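Aligning two hand-held grippers without a motion capture room

The Satosine bench has been running bimanual demonstrations since February, and the question I get most by email is how we register the two grippers to each other. The short version is that we stopped trying to do it per session and moved to a per-episode fit. The long version follows.

Each gripper records its own wrist view, and a head view covers the table. The wrist streams give good local motion and poor absolute position. The head view gives the reverse. Previously we solved for one rigid transform per session and applied it to everything. Drift inside a session made that a bad assumption, and the error showed up exactly where it hurt, in tasks where both hands act on the same object. If the left hand thinks the right hand is 6 mm farther away than it is, a policy trained on that data will squeeze or miss.

The new fit, which we call Kandorton internally, takes only the stretches where both grippers are in the head view. It estimates the relative pose at each of those, throws out the worst residuals, and carries the result across the gaps using the wrist motion.
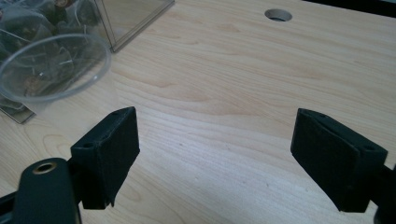
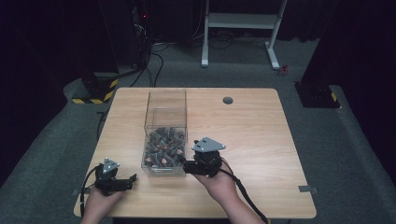
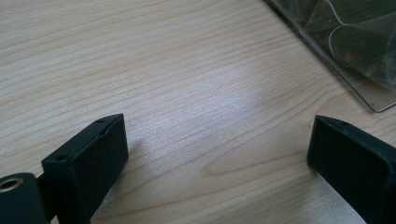
Left gripper, head and right gripper views are handled as separate streams throughout, and the fit never assumes they share a clock.

Posted by the author | 9/4/18 | Filed under: Data, Calibration

Table texture matters more than I expected. Wood grain is a decent feature source at close range, but glare washes it out, and the tracker then holds on to whatever is left. Clear plastic is worse. Reflections on it move with the viewpoint and get accepted as static points unless they are masked. We now weight features by how long they survive and drop anything short-lived.

The gripper fingers themselves are also in every wrist view. They are masked with a fixed polygon per finger opening, looked up from the jaw encoder. A looser mask costs usable table area. A tighter one lets finger edges in, and those edges are perfectly stationary in the image, so the solver reads them as no motion.

Results on 573 episodes: median relative error fell from 6 mm to 2 mm. Rejected episodes dropped as well, though I changed the rejection threshold at the same time and would not read much into that. Runtime is more than 4 times that of the old method – acceptable offline, useless for live feedback.

Still open: episodes in which one hand leaves the head view for most of the task. The Tai solver handles these by falling back to the session transform, and the jump at the switch is visible in the trajectories. I will write that up separately when the Brerkthorpe runs are processed.

Comments (3)

gridsearch_m
Did you try solving the clock offset jointly with the pose? We had trouble separating the two on slow motions.

site author
Yes. Poorly conditioned on slow motions for us too. The offset is now estimated first, from the fast segments only.

pkl_dump
Is the 2 mm figure on held-out episodes or the ones used to pick the residual cutoff?

Related posts
Jaw encoder zeroing, revisited
Masking fingers in wrist views
Session transforms and why they drift
Notes on feature survival time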